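Household Operations 2304
Unit 10: Sorting and Folding Household Textiles
Instructor: Ainhoa Rivas
Notes revised September 10, 2018

Reading for this unit: Caruso and Munshi, course packet, sections on flat goods and garments. Students who missed the laboratory on fiber care should obtain those notes from Kasun Munshi before beginning the assignment.

1. Scope

Laundering is treated in Unit 9. The present unit begins when the articles have been dried and brought to the folding surface, and it ends when they are placed on the shelf. Mending is covered in November.

2. Terms

Flat goods: towels, cloths, pillowcases and other articles without sleeves or legs.
Garments: all articles of clothing.
Lot: the articles brought to the surface at one time.
Near edge: the edge of an article closest to the person folding.
Finished corner: the corner of the surface reserved for folded work.

3. The folding surface

The surface should be level, clean and wide enough for the largest article in the lot to be opened fully. A smooth top is preferred, as rough tops catch on knitted fabric. Wipe the surface before each lot and allow it to dry.

Keep the middle clear. Unfolded articles are held in one far corner and finished articles in the other. Students may choose which side to use, but the choice should remain the same for the whole session.

4. Procedure for flat goods

Draw one article from the pile and lay it in the middle of the surface. Smooth it outward from the center with the flat of the hand. Bring the far edge to the near edge and align the corners before pressing the fold. Fold again from side to side – twice for a bath towel, once for a small cloth. Move the folded article to the finished corner with its main fold facing the shelf front.
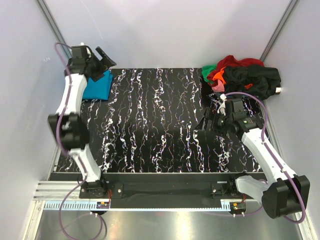
A folded article should keep a straight near edge when it is set down. If a corner rises or the layers shift, open the last fold only and repeat it. Refolding the whole article is seldom necessary and adds to handling time.

5. Procedure for garments

Close all fastenings. Turn the garment face down, fold each sleeve across the back, and bring the hem to the collar. Heavy sweaters are folded once fewer than shirts. Garments made from Murik knit should be left unpressed.

6. Assignment

Work in groups of 2. Each group will fold one mixed lot and submit a written account of about two pages, naming the order in which articles were drawn and any folds repeated. Submit the account to Mỹ Nông at the Hunport laboratory desk. Requests for a change of partner should be addressed to Khang Lại.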